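Fliment workshop opens its bowl-handling build to view, and keeps its claims small

October 20, 2021

Members of the Fliment shared workshop have put their two-armed table robot, Hokden, on show. It handles crockery. Whether anyone needs it to is a question the group hasn't settled.

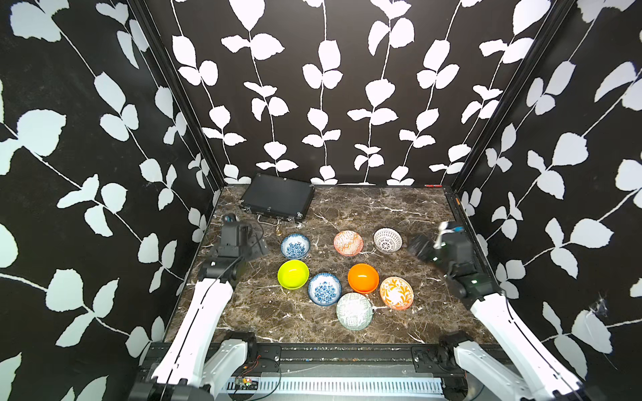
Hokden at its table, with small bowls between the two arms.

The build has taken 858 hours of members' evenings. Cristóvão Calado, who started it, is wary of the word "helper". "I can clear a table in less time than it takes to start the software," he said. "Anyone promising you a kitchen robot by November should be asked to show it running."

Glazed bowls were picked for the job. They're slippery, and cheap enough to break.

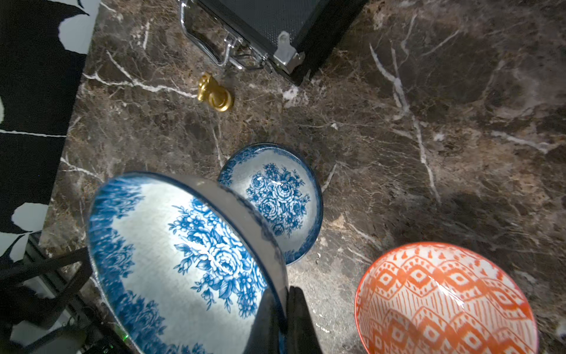
Can I buy one?
There are no plans to sell it. The plans and parts list will be free to download, faults included.

Grip has had most of the attention. A log of 132 attempts will be published whole, drops and all, and the group asks that no success rate be quoted from so short a run.

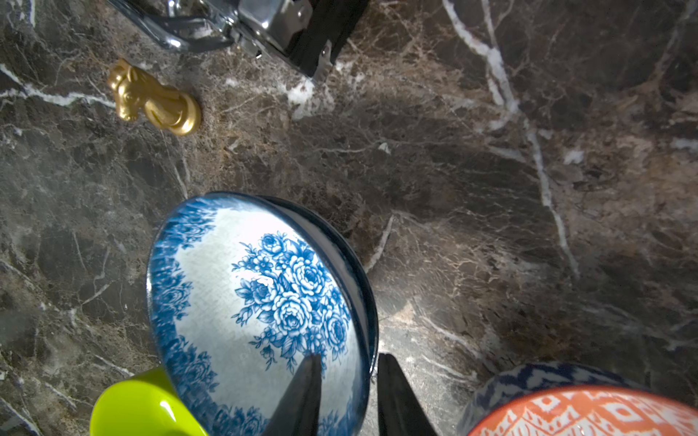 Thibodeaux doubts that even this much modesty is enough, remarking that a machine which knows one table knows very little, and that the money would have bought a decent dishwasher.

Viewing is by appointment at the Gonon Yard workshop, for up to 45 minutes.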